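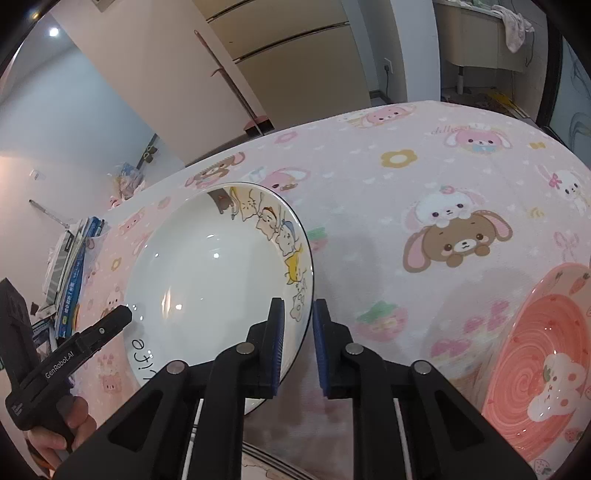
August
Posted by the tired one at Clekcombe

Ok quick one, bus is in ten minutes. Finally did the thing I said I'd do since spring — wrote down what we spend on food. All of it. 765 for the month and that is with me cooking most nights. I was so sure it was less.

Worst part was the little shops. Bread, milk, "just popping in". 100 gone on popping in! The big Saturday shop at Arrieta was fine, pretty much what I expected. Its the in between stuff.

So new plan. One list, on the fridge, and if it isnt on the list it waits till Saturday. Soup twice a week. Lentils, sorry kids. Leftovers get eaten for lunch and not shoved to the back untill they grow fur.

Tried tracking it in Tuto first but gave up after four days, too much tapping. Paper notebook now. Pen on a string.

Want to get it down to 300 less by the fall. Maybe too much? We'll see. Will post the lentil thing next time, the one with the lemon — need to measure it properly first, I just throw stuff in.

Right, bus.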